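October 3, 2021

I have started taking naps on purpose. Accidental naps I have done for years, mostly at the Guserstead library, but these are scheduled. 35 minutes, alarm set, shoes off, like a person with a plan.

The blame goes to Kwaku Dankwa, my neighbor, who is 60 and looks rested in a way I find rude. He lies down at one every day and gets up cheerful. I lie down at one and spend the first ten minutes composing replies to emails from June.
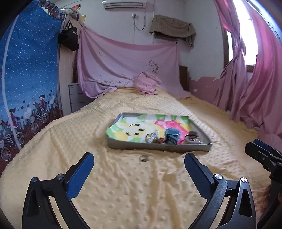 The second problem is the alarm. Set it too soft and I wake up at dinnertime with no idea what year it is. Set it too loud and the dog next door joins in – he has opinions about harps. I've settled on a marimba tune that I now hate with my whole heart.

Still, I got in five naps this week, and on Thursday I was pleasant to a man from the gas company. My sister in Gretthorpe says this is just what getting old is. She said it while yawning.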